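Desks and drawers: the front office refit

The front office at Mornix has been in use since April. This page shows the desks and the wall they stand along, with notes on how the furniture was chosen and what we would do differently. Isabelle Grewal drew up the layout and Till Schmieder fitted most of it. The notes are by Leonie Merrick, with corrections from Ashton Ormsby.

The curved desk has a smooth matt white top and a drawer beneath the near edge. The drawer front is white to match and the inside is brown wood. We asked for the wood to be left in its own colour so that pens and keys show up against it. The floor is light grey tile throughout this part.
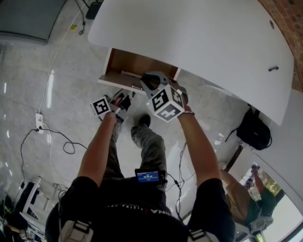 Can the drawers be bought without the desk?
They are sold separately by Brastberg and can be fixed under any top that is thick enough to take the screws. Ask for the runners at the same time, as they are packed in a different box.

We looked at deeper drawers and decided against them. They fill up with things that belong in the stationery cupboard, and a full one is heavy to pull. The shallow ones hold a notebook, a stapler and the post for the day. Each person was given a drawer divider and about half of them are still in use.

The drawers were rubbing on one side when first fitted. Till took them out, moved the runners back by 2 mm and put them in again. They have run freely ever since. A little candle wax along the runner does no harm if one starts to drag.

The brick wall was left bare. Raghavendra Iyengar wanted it plastered and painted, and we had a price of £600 for the work, but the money went on lighting. Brick does shed a bit of dust, so the wall gets a going over with a soft brush 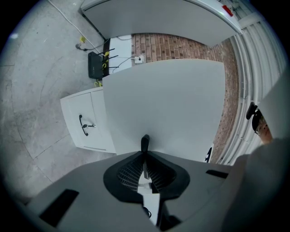

before the desks are wiped down. Use a dry cloth first and a damp one after. Polish leaves marks on the white tops and should be kept off them.

Sockets stayed where the electrician found them. Moving them would have meant cutting into the brick, and the leads reach well enough.

The next room to be done is the post room, where we plan to use Nepia shelving and keep the old bench. It is 40 years old and sound.

Page last changed September 8, 2004.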